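Dornura Textile Care Records

Version 3
Last updated Thursday, February 5, 2026

Overview

Dornura is a table of household fabric care records, compiled for people who write washing guides, run lending libraries or maintain stock lists for second-hand shops. It holds 1,163 records covering clothing, table linen, bedding, curtains and soft toys. Each record is one item with one care label, transcribed by hand and normalised to a fixed set of codes.

Files

records.csv – one row per item, UTF-8, comma separated
codes.csv – lookup for wash, bleach, dry, iron and professional care codes
colours.csv – colour names and the broader groups they map to
notes.txt – free-text remarks, keyed by record number

Fields

There are 12 columns in records.csv. The required ones are record_id, item_class, colour_group, fibre_main and wash_code. Fibre content is copied from the label and was not tested. Where a label lists several fibres, fibre_main takes the largest share and the rest go into fibre_other in label order. An empty cell means the label was silent; the value X means the label was present but illegible. Please don't merge the two.

Item classes follow the Plalton list, with one change: cushions are filed with bedding, and soft toys have a class of their own.
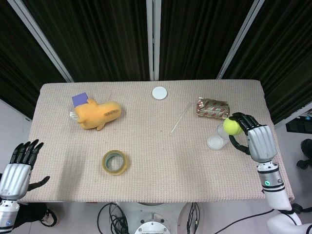
Figure 1. Yellow-orange plush toy on a pinkish-beige cloth. Classes: soft toy, table linen.

Colour groups are deliberately coarse. Pale pinks, beiges and creams share the group "light warm", as sorters could not separate them consistently under shop lighting.

Known problems

Curtains are under-represented, mostly for want of labels. Records entered under the old Ciren scheme used a single code for line drying and flat drying – these were split in August, but the first 500 rows may still carry the older value. Check dry_code before relying on it.

Temperatures are in degrees Celsius. Labels giving only "warm" or "cool" were left as words.

Licence and corrections

Free to reuse with attribution to Dornura. Corrections go through the Giraldo tracker; quote the record_id and attach the label wording in full, including any spelling errors.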